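Ticket: Replay drift on the "tidy a shelf" task, hand-held gripper data
Project: Mandagi
Status: Resolved, with one item left open
Priority: Medium

Hello all, and thanks in advance for your patience, as this is going to be a long one. We have been collecting demonstrations with the hand-held grippers in the office area, the part with the big gray desk and the open shelving behind it, and the policy trained on them closes its fingers a little too early.

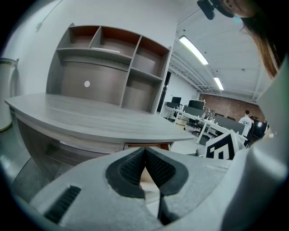

Emlow replied that early closing is nearly always a timing problem and hardly ever a learning problem, and asked whether we had compared the finger width signal with the video before touching the training settings. We had not, I'm a bit embarrassed to say, so that is where the log begins.

Background, for anyone joining from another group. The Mandagi set has 2,577 demonstrations in it. Of those, 558 were recorded in the office and the rest in our two kitchens. The kitchen-only policy behaves very nicely. When we add the office recordings, the arm reaches the object just as well as before, but the fingers start closing while they are still short of it, and quite often they nudge the object backward instead of taking hold of it. My first thought was that the office was simply a harder place to learn in, with the shiny floor and the long bright lights overhead, and I spent a good few days being fond of that idea.

Entry 1, morning
Retrained with the office recordings turned down to half weight. The early closing got milder but did not go away. I also tried stronger brightness changes during training, in case the lights were to blame. No difference that I could see, and I did look hard for one - I wanted it to be the lights.

Entry 2, early afternoon
Took Emlow's advice. For each office recording I marked the first video image in which the finger pads visibly move, then the first reading in which the width signal changes. In the kitchen recordings the two line up. In the office recordings the width signal comes first, by 4 images, over and over again. So the policy has been taught, quite faithfully, that closing begins before the hand has arrived. Poor thing was doing what we told it.

Entry 3, 4:20 pm
Went looking for where the offset came from. The office grippers run a newer version of the recording program from the Norano branch, and that version stamps each video image when it is saved to the card. The older one stamps it when it is taken. The width readings are stamped the moment they are read in both versions. Saving takes a little while, so the video looks later than it should and the width appears to run ahead of it. I had read the notes for that release and went straight past the line that mentions it.

Question from Fivberg, added to the ticket: is the offset the same size all the way through a recording, or does it grow? If it grows, shifting everything by one fixed amount will fix the start and spoil the end.

A very fair question, and I'm glad it was raised before I ran the fix on everything. I picked 100 office recordings at random and measured the offset at the first grasp and again at the last. It stayed put in all of them. Our office recordings are short, though, and I would not promise the same for a long one.

Entry 4, next morning
Wrote a small script that shifts the width signal back to meet the video, and ran it on a copy of the office set. Please note that it is a copy - the original files are where they always were, and nobody needs to re-download anything. Retrained from scratch with the usual settings and full weight on the office recordings.

Result
The fingers now wait until they are around the object. On the kitchen tasks the new policy does as well as the kitchen-only one, and on the office shelf it is clearly better than anything we had before, including the half-weight version from Entry 1. I have put the training curves in the project folder, but I would ask you to look at the replay videos first. The curves for the bad policy and the good policy are very nearly the same, so we could have stared at them for weeks and learned nothing about the timing.

What to do if you see the same thing
Check which version of the recording program your gripper is on. If it is the Norano one, run the alignment check on a handful of recordings before you train. It wants a clear open-and-close at the start, so please squeeze the gripper fully once before you reach for anything. If the check reports an offset, work on a copy, apply the shift, and run the check again afterward.

Still open
Long recordings. Emlow has offered to lend us a few from the cleaning tasks so that we can see whether the offset holds steady or creeps. I will leave this ticket linked to the new one and add the numbers there when I have them.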